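Speaker notes — "One Basket: Small Bedrooms and the Stuff That Lands on the Floor"
Harska Home Evening, Plodusden library, upstairs room
40 minutes plus questions

Start when the door is shut. Say hi, thank them for climbing the stairs, mention the bathroom is back down by the coats.

Open with the sock story. Keep it short this time! In May I went over two minutes on the sock and had to skip the part about drawers.

So the sock story: I lived in an apartment where the washer was in the bedroom, and I still managed to have clothes on the floor. The machine was four steps from the bed. I'd take my socks off sitting on the bed, drop them, and there they stayed until I ran out. I used to blame the apartment. Then I moved somewhere bigger and the socks came with me.

Ask for hands: who has a chair that is really a closet? (Everyone laughs, give it a second.) Who has a washer or dryer in the room they sleep in? Last time it was more hands than I expected, so don't rush past it.

Main idea, say it slowly. Small things end up on the floor when the place they belong takes two hands or two trips. A basket fixes most of that. I mean a basket you can pick up with one hand while the other one is busy. I've bought the big ones with lids and the canvas ones with the rope handles, and I've ended up using them as furniture.

What I like in a basket:
Open sides, so you can see what's been sitting in there since last month.
Small enough to fill up. A small one nags you. A big one lets you forget.
A loud color. Mine is orange and ugly and I have never once lost it.
Light, even full.

If someone asks about price, mine was 3 dollars at the Hinds closing sale and it has outlived two sofas.

Next, the room. Put the pictures up and let people look before talking. Bed, nightstand, basket.
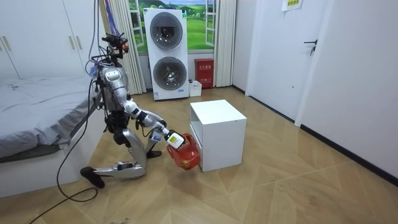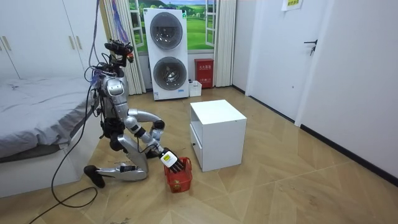
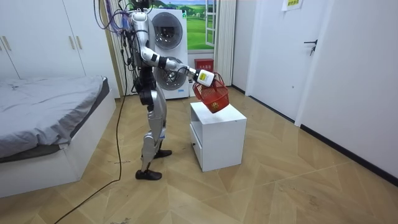
OK, nightstands. I have strong feelings about nightstands and I'm going to try to stay calm. A low cabinet next to a bed does two jobs. The top is for tonight: glasses, water, the book. The inside is for things you want near you and don't want to look at. Trouble starts when the top takes over the inside's job, and then you've got receipts, hair ties, three chargers, and a glass of water balanced on all of it.

Rule I use at home — the basket never lives on top of the nightstand. It can sit up there for a minute while I'm sorting. After that it goes back to the floor by the bed or inside something. Once a basket has lived on a flat surface for a week it's a bowl of junk, and I say that as someone with a bowl of junk in the kitchen.

Get down on the floor. I mean it, tell them to do this at home tonight. Kneel next to the bed and look at the room from there. You see everything you've been stepping over, plus whatever's under the bed. If kneeling is hard on your knees, sit on the edge of the bed and lean, or use a folded towel.

(Drink some water here. Check the clock. Should be at the halfway point.)

The loop. Once in the morning, once at night, two minutes:
Basket in hand, start at the bed.
Anything on the floor goes in, no deciding yet.
Clothes come out at the washer.
Whatever's left gets put away or goes on the nightstand for tonight.
Basket goes home.

The "no deciding yet" part matters more than the rest. Deciding is what makes tidying slow. I tried it the other way for a whole winter, picking up one thing and walking it to its place, then the next thing, and I'd be standing in the hall holding a battery.

Stacked washer and dryer people: don't keep the basket on the floor right in front of the lower door. You'll kick it every time. Off to one side is plenty.

Story about my Tristia cabinet if there's time. Short version is I bought it for the drawer, filled the drawer in one afternoon with cables, and didn't open it again for a year. Ask what's in their bottom drawer. Let two or three people answer, it's the best part of the evening.

Handout: 50 copies, in the blue folder, same page as last time with the loop on the back. Leave the extras at the front desk. The copier code is 2386 if we run short.

Questions I always get:
Kids' rooms? Same thing, one basket each, and they pick the color.
Two people sharing? One basket. Two baskets turns into an argument.
What about shoes? Shoes are a whole other talk — come back for that one!

Stack the chairs before leaving. Take the adapter home this time.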